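## 4.2 Cleaning and checking the hand-held gripper

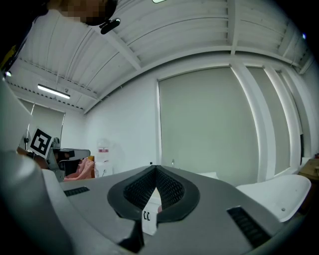

**Tuva Solberg**
Maintenance technician, Prorneck
Revised 23/11/2022

Carry out this check after every 22 hours of use and whenever a finger has been changed. It takes nearly 10 minutes. The grey body has slotted black vents on either side of the oval opening, and both need to be clear before the gripper goes back to work.

1. Switch the gripper off and unplug the charging lead.
2. Lay it on a soft cloth with the vents facing you.
3. Brush dust out of the vent slots with the dry nylon brush. Work along the slots.
4. Look into the oval opening. If there is lint on the black mesh, lift it off with tape.
5. Check the small screw near the tip of the white finger. If it turns by hand, tighten it with the 2 mm key until it just stops.
6. Open and close the fingers fully. They should move without catching.
7. Read the letters on the small white tag below the notch (CC on this unit) and enter them in the log with your initials.

**Caution:** Do not use compressed air on the mesh. It pushes dirt further into the body.

**Note:** Stand the square black-and-white marker upright again before the next run and wipe it with a dry cloth. A scratched marker must be replaced. Spares are in the Wuyts drawer.

If the fingers still catch after step 6, tag the gripper out and pass it to Khurram Dogar. Finger replacement is covered in section 4.3.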